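Log the Plan, Then Log the Arm

November 4, 2018

Most manipulation groups I know record joint angles, gripper width and camera images. Few record what the planner was thinking when it sent the command. I think this is the wrong way around, and I would give up some of the first to get more of the second.

Our table at Cleltville is set up for drinks and snacks. The planner, Fukach, has to deal with a tray, a plate with a donut on it, bowls, bottles and a cutting board, and it has to do so with the arm coming in from the right. With the gripper next to the plate, there are several good reasons for it to be where it is. It could be lining up a grasp. It could be waiting for a new pose from perception. It could be holding because the next path failed its collision check.
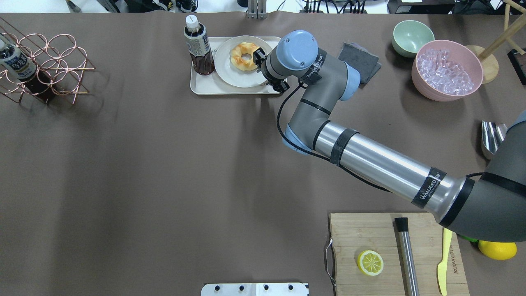
Khanyisile Venter disagrees, and wrote to me that a planner log is only the planner's opinion of itself, that joint data at least can't be mistaken about where the arm went, and that a team with limited disk space should keep what was measured.

I take the point about disk space. But the plan log is small. In April we went through 2,675 stored runs and marked 441 of them as stopped early. For most of those we had full joint data and still could not say which module had asked for the stop. We ended up replaying them through Koyama, our simulator, and guessing. Each replay took about 520 seconds, and some came out differently from the original run.

What we store now is plain text. Each time Fukach picks a target it writes down the object name, the pose it believed, the age of that pose, and the candidates it threw out with the reason for each. There are 9 fields. A new student can read a file without any tool at all.

The age of the pose has been the most useful field. Our perception code, Jisia, will keep reporting a bowl or a plate at its last known position when the arm blocks the view. That is sensible behavior, but the planner used to treat an old pose the same as a fresh one. The gripper may look well placed beside a plate while the number behind it is stale, and no plot of joint angles shows that.

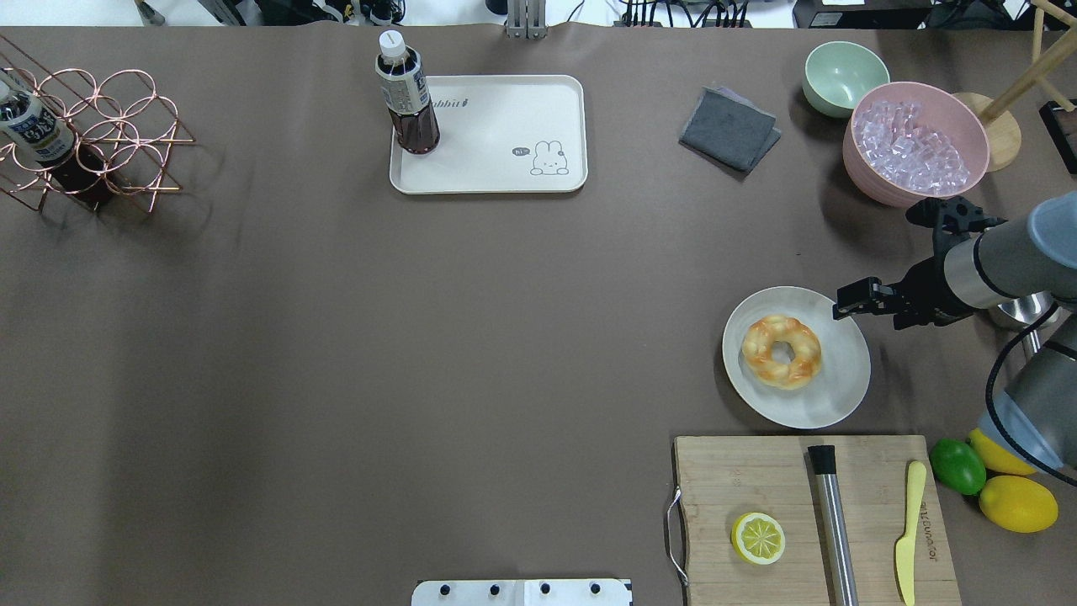
What it costs

Writing the log took one person a week, and the format has changed twice. Old files need a small converter. The planner code is also uglier, with a write call at every branch. I would still do it first on any new setup, before tuning a single gain.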